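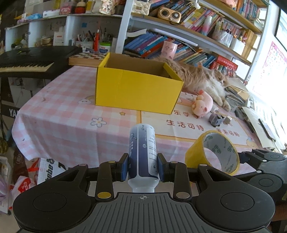 What is demonstration gathering?
Demonstration gathering is the work of recording people as they do ordinary tasks, so that a learning system can later be trained to do the same tasks with a robot's hands. The person doing the recording is usually called a demonstrator, and one complete go at a task is called an episode.

Overview

A learning system of this kind is given very few written rules. It is given episodes, a great many of them, and left to work out what they have in common. The method suits jobs that people find easy to do and tedious to explain, such as putting a bottle in a box. Anyone who doubts the second part is invited to write the instructions out in full, including what the wrist does.

Early collections were made by steering a real robot from a distance, which was slow and hard on the robot. Hand-held grippers changed the arithmetic. The demonstrator holds the gripper, does the task with it, and puts it down again when the kettle boils. Because the tool has the same sort of fingers as the robot it stands in for, the movements carry over with less guesswork than if bare hands had been filmed.

Homes and laboratories

Laboratory episodes tend to be tidy, and systems trained on nothing else have a reputation for going to pieces when they meet a patterned tablecloth. Most groups now prefer to record in lived-in homes, where the shelves are full, the light comes from one side, and pets keep their own hours. Demonstrators are generally told to leave the room as they found it. Some tidy up anyway, and have to be asked to stop.

The Floleck collection

Floleck, a small home-task collection begun one January, is often used to teach newcomers the trade. It was planned by Éabha Ní Mhurchú and holds episodes from nine homes. Its task list, known as Edico, has 152 entries, running from the sensible (close a drawer) to the optimistic (fold a fitted sheet). Each home was asked for 100 episodes of every task it took on, a target that did wonders for the standing of the shorter tasks.

Floleck's handbook is admired mainly for its plainness. It asks for a steady pace, a short pause before the fingers close, and a new starting position for the object each time. It also asks demonstrators to keep fumbled attempts and label them as such. The labels were to be chosen from four grades, the lowest of which is "regrettable".

Sorting and labelling

Recorded episodes are checked before training. In the Floleck work this was done with a program called Clerov, which marks where each episode starts and ends and then waits for a person to disagree with it. Checkers reject episodes in which the view was blocked, the wrong object was moved, or the demonstrator plainly forgot what they were doing partway through - a larger class than the planners had allowed for.

Criticism

The commonest complaint is that demonstrators develop habits, and the system learns those too. The Ó Gríofa review, a short paper read more often than it is cited, describes a trained arm that hesitated over every cup. The hesitation was traced to one very polite demonstrator. Others object to the cost in hours, or to the privacy of recording in people's homes, which is usually dealt with by written consent and a chance to withdraw episodes afterwards.

See also: Teleoperation; Imitation learning; Grasping; Household robot

We use cookies to remember your reading preferences. Accept | Manage settings

Contact the editors | Copyright and reuse | Back to top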